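# Outdoor Furniture and Textiles: Gallery

The Jemville Residents' Garden reopened its lower terrace to members in February, following the relaying of the paving and the replacement of the older furniture. This page forms part of the garden's record of the work. It is intended for members who have not yet visited the terrace, and for those who wish to reserve a table there.

The furniture was chosen by Pei-shan Yu, who manages the grounds, after a trial of two ranges over the previous season. The slatted range from Cosgrove was preferred. It drains well after rain, it can be wiped down by one person, and the tables are light enough to be moved to the wall when the terrace is closed. Table linen and small accessories are supplied separately by Flokska and are kept in the cupboard beside the lower gate.

## The terrace, table side

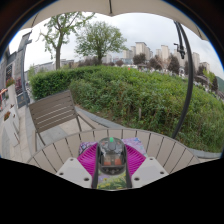

*Reading time: 2 minutes*

**Round table with slatted top.** The slats are a light beige-grey and are set with narrow gaps between them, finished by a curved rim. Members are asked not to place candles directly on the surface. A tray may be borrowed from the cupboard.

**Floral fabric.** The print carries lilac, blue, green and yellow flowers. Fabrics of this kind are lent with the table on request and should be shaken out, folded and returned at the end of the booking. Those which have become damp should be hung on the rail inside the gate and should not be put away folded.

**Ribbed piece in magenta.** The bright colour was welcomed by members who had found the earlier accessories rather plain. The closely spaced ridges hold crumbs and pollen, and a soft brush is the best means of cleaning them.

**Patio chair.** The chair is wooden, with horizontal boards in taupe across the back and thin dark metal legs. Chairs may be moved freely about the paving, but should be lifted and not dragged. The boards will be oiled each spring by the grounds staff, and members need not treat them.

**Paving and kerb.** The light grey stone tiles are bordered by a grey concrete kerb, which marks the limit of the seating area. The kerb was retained from the earlier layout. Parents are asked to discourage children from walking along it.

**Hedge and shrub bed.** The planting beyond the kerb is dense and in good leaf, with a few thin stems standing above the rest. Alby Faulkner is responsible for the bed and prefers that cuttings are not taken without his agreement. Trimming is carried out on Friday mornings, when the nearest tables may be unavailable until 10 o'clock.

## Using the terrace

Tables may be reserved through the garden office for periods of up to two hours. The terrace as a whole can seat 56 persons, and groups wishing to use all of it should apply in writing. Smaller parties may take any free table without a reservation, provided that it is given up when a booked party arrives.

Food and cold drinks may be brought from home. Hot drinks are available from the Serner kiosk near the upper gate — the kiosk does not open in wet weather. Cups should be returned there and not left on the tables.

Fabrics and accessories are signed out in the book inside the cupboard door. The office closes 30 minutes before the garden, and anything borrowed should be back in the cupboard by that time. Damage should be reported to Pei-shan Yu at the office, preferably on the same day. No charge is made for ordinary wear.

Requests for further tables on the upper lawn have been received and will be considered once the terrace has been in use for a full season.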